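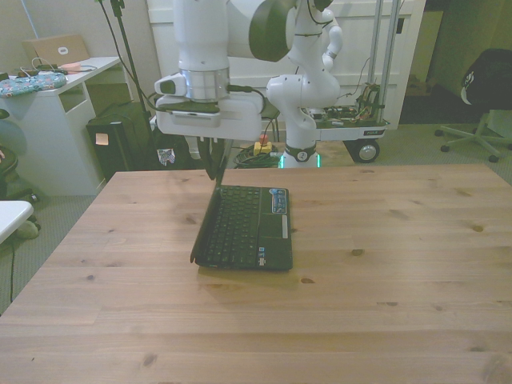
October 2018, bench notes, small laptop

Got the old black netbook out for the Kozan job. They want something small to leave at the Hemel site for logging and this one has been on the shelf doing nothing. Wiped the keys and palm rest with a barely damp cloth. Left the stickers on, the one near the corner still has to be copied into the inventory sheet.

Lid hinge: stiff for the first part of the travel, then fine. Holds at a right angle without creeping. Opened and shut it 200 times over two sessions and felt no change. No creaking from the left side, which was the complaint written on the old tag.

Battery is poor. Almost 4 hours with the screen dimmed, a lot less with wireless on. Ordered a replacement from Somex, they quote November. Until it arrives the machine runs from the adapter only.

Pine table is fine for this work but the knots are a nuisance for small screws. Use the tray.

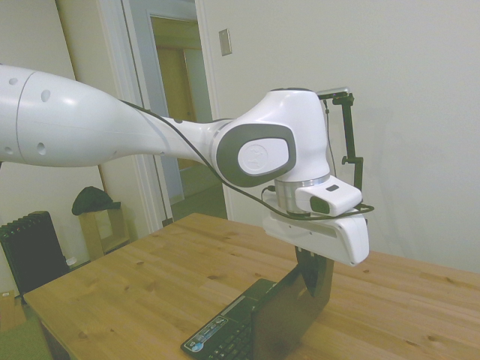 Should the lid be left open or shut between sessions?

Shut, with nothing on top of it. The screen picks up dust overnight and the hinge screws are easier to check from the closed position.

Still to do: back up the disk before the Kaltarus logger goes on, find the 7 missing case screws or get new ones, check the clock keeps time with the adapter pulled. Fan not looked at yet.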